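Ticket 485: right gripper drops out during hand demonstrations
Opened by Rocío Arboleda, Gurkard bench, 23 May 2019
Status: waiting on a second session 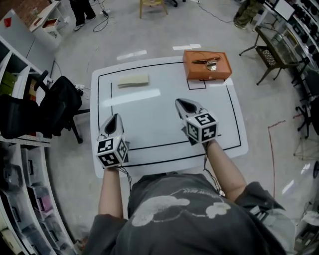
Hello all, and thank you for picking this one up so quickly! My trouble is with the demonstrations for the Disberg task, where we pick up the small metal piece from the box lid and set it down inside the marked area. The left gripper records beautifully from start to finish, but the right one keeps losing its position partway through, and then the replay on the arm wanders off to the side. I did wonder about the light, as there is a bright streak of glare on the tabletop between the grippers and the pale block, and my cables hang down past my wrists, so a tug on one of those seemed possible too.

What I have tried so far (sorry, it's a bit of a list):

Wiped all the marker faces on both cubes with a dry cloth. No change.

Swapped the two cables. The dropout stayed with the right gripper, so I'm inclined to let the cables off the hook.

Recorded 5 slow demonstrations with the right hand only. The position was lost in 4 of them, each time as I turned my wrist to reach for the box.

Reply from Zistton support: Thanks, Rocío, that's a lovely clear report. The wrist turn is a good clue. Please open the tracking log for one of the bad takes and tell us which marker numbers are listed just before the gap.

Rocío: Done, and attached. The same marker comes up every time, then nothing for 300 milliseconds. Could the cube have been put back with the wrong side facing out after the Muñoz visit?

Zistton support: It could well be. Please check it against the mounting sheet, run the calibration again and send us one fresh take.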